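Equipment Planning Group
Minutes of the meeting of 1/8/23

Present: Cletus Gallagher (chair), Wing-yan Wu, Rafferty Whitfield, Barrett Lindgren (minutes)
Apologies: Rafferty Baptiste

1. Minutes of the December meeting

Approved with one correction. Under item 4 the quote for spare gripper fingers should read "per pair", not "each". Barrett to fix the file copy.

2. Matters arising

The compressor question is closed. Both arms run electric grippers and nothing else on the bench needs air. Cletus asked that the line be taken off the budget sheet so it stops coming back.

The Wonano quote for shelving arrived and is held over until the floor plan is settled.

3. Grippers and cables

Wing-yan reported on the state of the arm bench. The grippers themselves are in good order. The weak point is the cable between the wrist and the gripper. It hangs in a loop under the wrist and takes a bend each time the last joint turns. Two cables were replaced last year and she expects the same again. Each failure costs most of a day, mainly in waiting for the part.

She asked for money for four spare cables and a set of clips to hold the slack closer to the arm. Rafferty W. asked if a longer cable would do the job. Wing-yan said a longer one would hang lower and could catch on parts on the table. A shorter one would pull at full rotation. The present length is right and only needs to be held in place.

Ornik quoted $28 per clip set and can ship from stock. Moradi supplies the cables but had not sent a price by the time of the meeting.

Agreed: buy two clip sets now, one per arm. Cables to be ordered when the Moradi price is in, provided the total for the item stays under $2,000.
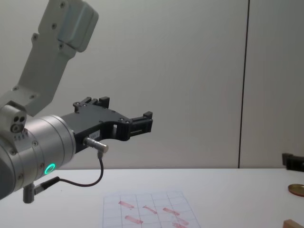 Barrett asked who signs off if the price comes in higher. Cletus said it should come back to the group by email and need not wait for a meeting.

4. Bench surface and printed grids

The paper grid sheets used for placement work are printed in-house and taped down as needed. Rafferty W. said they wear quickly and shift when someone leans on the table. He would like a printed mat with the same grid, cut to the size of the tabletop.

Wing-yan was not against a mat but pointed out that the layout changes from one task to the next, and that people mark up the sheets. A sheet can be thrown away. She would want the mat to wipe clean and to have a matte finish so it does not throw glare from the overhead lights.

Workell makes mats to order. Rafferty W. to ask for a sample piece and a price for one mat. No money set aside yet. Paper sheets stay in use for now.

5. Service contract

The current contract covers both arms for parts and one visit a year. Renewal is $2,341, payable in full. Cletus asked if anyone had used the yearly visit. Barrett said yes, for calibration, and that the same visit dealt with a noisy joint on the left arm.

Rafferty W. suggested dropping the contract and paying per call. Barrett had looked at this. One call-out with travel comes close to the renewal price before any parts, so there is little to gain unless we go a full year without needing anyone.

Agreed: renew for one year. Cletus to sign. Barrett to ask that the visit be booked outside the busy part of the spring.

6. Third arm

Brief discussion only. Rafferty Baptiste had sent a note in favor of adding a third arm in the next budget year. The group felt there was no room on the present table and that the cost of a second table, guarding and wiring should be worked out first. Wing-yan to measure the space along the back wall. Rafferty B. to bring a full cost to the next meeting, including a gripper, a stand and the spares discussed under item 3.

7. Any other business

The key to the tool cabinet is to be kept in the top drawer of the office desk. A second key will be cut.

Actions

Barrett: correct December minutes; order clip sets; contact service provider about visit date
Wing-yan: chase Moradi for cable price; measure back wall
Rafferty W.: mat sample and price from Workell
Rafferty B.: costing for third arm
Cletus: sign service renewal; remove compressor line from budget sheet; second cabinet key

Next meeting: date to be sent out by Barrett.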